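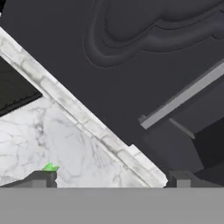 Figure 1. Gripper view over the marble counter, simulated kitchen.

Teaching by Remote Control: Final Report
Tamunoemi Osagie and Ottavio Orlandini
Advisor: Serena Guerra

3. Collecting the demonstrations

We had planned to collect 415 demonstrations. We collected 181, which we have decided to call a pilot. Each one was driven by hand with the Fodix controller, a device that reports six directions of motion and lets the operator think about one of them at a time.

The arm lives in a simulated kitchen, so mistakes cost only dignity. Ottavio did most of the early driving and Tamunoemi did most of the resetting. Operators had both a gripper view and a room view on screen. Everyone started out steering by the room view, and everyone drifted to the gripper view once the fingers got close to something.

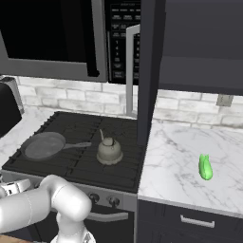

Figure 2. Room view, with the arm in front of the stove.

Runs longer than 15 seconds without any motion were thrown out. These were mostly the operator looking for the right button. We kept the slow, wobbly ones, over Ottavio's objections, and the trained policy has learned to wobble faithfully.

3.1 What we would change

Record the button presses along with the arm's motion. Practice first and save later. Agree on who is driving.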